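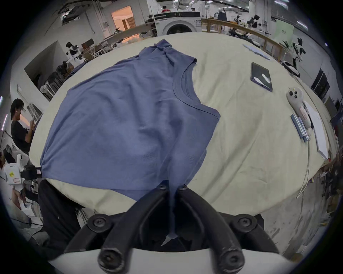

Theano Kontogiannis asked, in the comments under our last results note, whether a grasp on the hem tells the planner anything that a grasp on the collar does not. It does, and the answer takes up most of what we do at Fluron.

Fluron is a research group working on the handling of cloth by two-finger grippers. We started in October with one question: how much of a garment's shape can be recovered from a single held point and a view from the wrist. T-shirts are our main test item. They are cheap and symmetric enough to be ambiguous, and every lab can buy its own.

Method

A person operates a hand-held gripper and performs the task at normal speed. The recorded motion is converted into tool paths and replayed on an arm with the same finger geometry. We call the conversion step Zosley. It keeps the path of the fingertips relative to the cloth edge and discards the path relative to the table, so a shirt that has been shifted or turned does not need a new recording.

Grasps are labeled by region: hem, collar, sleeve opening, side seam. The label is assigned after the fingers close, from the wrist view alone. Labelers do not see the rest of the episode.

Results

The current set, closed on March 3, 2019, holds 216 episodes. In 22 of them the labelers disagreed on the region, and those are reported separately. Of the disagreements, 13 were between hem and sleeve opening, where the two edges lay one over the other.

To return to the question: a collar grasp fixes the orientation of the shirt almost completely. A hem grasp leaves front and back unresolved, but it gives a longer straight edge to follow, and the second grasp is easier to place. Planners trained on hem-first episodes needed fewer regrasps before the first fold. The effect disappears when the shirt starts out crumpled — we have no explanation we would defend yet.

Partners

Valentini machines our finger links. Tostance maintains the replay software and hosts the episode files.

Working with us

We take three visiting students at a time. Applicants should be able to read a calibration report and should expect to fold a lot of shirts. Requests for the episode files go to the data desk and should state the gripper model and finger length to be used.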